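The left side of Pramton's midfield was a mess last season, and everyone in the ground knew it. Opponents knew it too. By spring they were kicking off and going straight down that channel, and poor Pramton kept sending 19-year-olds out there to learn on the job.

So when the window opened in July, I had one name on my list, and it was Mehrangiz Khosravi. I wrote it down, underlined it and told anyone who would listen. And then they went and signed her!

If you never caught her at Skeketti, you missed a treat. She plays wide on paper, but she drifts inside the moment her fullback gets moving, and she passes with the outside of her foot as if the inside were for other people. Skeketti drew crowds of 400 on a good night. A fair number of those people came to watch Khosravi take corners.

Her first start was the cup tie at Majali, on that horrible sloping field with the wind coming straight off the water. Pramton went down early to a soft goal (a long throw, two missed headers, a toe poke) and for ten minutes it felt like last year all over again. Then Khosravi asked for the ball. She got it near the touchline, let it run across her body, and hit a pass so flat and so early that the striker was through before the back line had turned around. One all. I spilled my coffee. 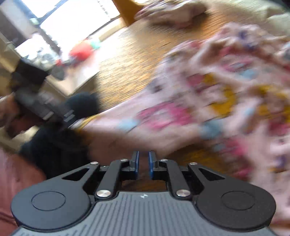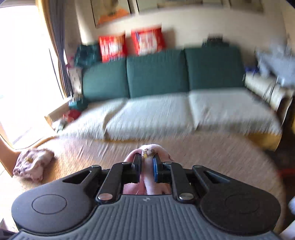
Samira Smadi
Women's soccer writer

What I love most is how the rest of the team has changed shape to fit her. The left back, who spent last season looking over her shoulder, now goes on the overlap without a second thought. The holding player shuffles across to cover. Even the goalkeeper has started throwing the ball out quickly to that side, and it gives the whole team a rhythm it didn't have before.

There are worries, of course. The bench is thin, and a knock to either center back would mean moving somebody out of position. Khosravi herself gets kicked a lot and doesn't always get the whistle. I'd also like to see her shoot more, especially from the edge of the box, where she keeps looking for one more pass.

Fludska come to town next, and they are the real test. They press high, they run all day, and their right back is the quickest in the league. The club is expecting 2,000 for it, which would be the biggest home gate Pramton have ever had. I'll be in the stand behind the corner flag on Khosravi's side, and I plan to get there early.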